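Notes from the upstairs flat, week five

March
By Kamlesh Chaturvedi
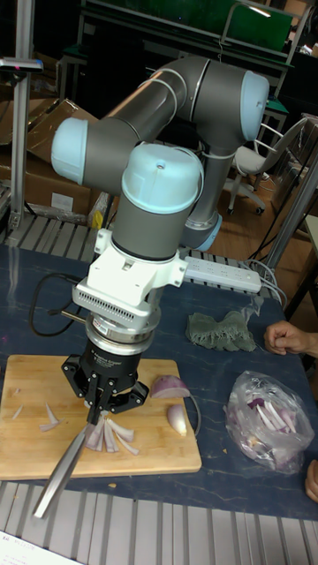

Knife and cutting board on the blue table.

Up at 5:40 because of the radiator. It knocks when the boiler comes on and there is no sleeping through it. I made tea and read the letter from Casgate again. They have put the service charge at $2257 for the year and want it in two payments. Last year's letter is still in a box somewhere at Awasthi's house, so I can't compare them. I wrote back asking for a breakdown and walked it down to the mailbox before breakfast.

Cold out, with a wind off the river. The bakery on Clullell Street had its shutters down again and a note taped up saying back Thursday, but it doesn't say which one. I bought bread at the gas station. It is bad bread and I ate four slices of it.

Spent the morning on the bedroom wall. The old paper comes off in strips as wide as my thumb if I soak it first, and in crumbs if I get impatient. Under it there is a green paint, and under the green a cream. Someone wrote measurements in pencil next to the window, 49 and then a word I can't read. I left that patch alone for now. My right shoulder is sore and I should switch hands more.

Lunch was onion soup from Sunday's pot. It needed salt. I sharpened the small knife afterward on the stone Dad gave me and got a decent edge on it, though the tip is still bent from when I used it on a paint can.

Awasthi called around two. The baby has a tooth coming and none of them are sleeping. She asked if I was eating properly and I told her about the soup and left out the bread. She may drive over at the end of the month with the boxes and the lamp. I said to bring the long extension cord too, the one from the garage. Need to remind her.

In the afternoon I took the 49 bus out to Jerkard for filler and sandpaper. They were out of the medium grit, so I got fine and coarse. The man at the counter said to let the wall dry a full day before filling. I had planned to do it tonight. The ride back was slow, with road work by the bridge and one lane open.

Did the window frame after supper. One sash moves now and the other is painted shut. Ran a blade along the seam and gave up at nine.

To do: call the boiler people, pay the electric, find last year's letter. Buy salt.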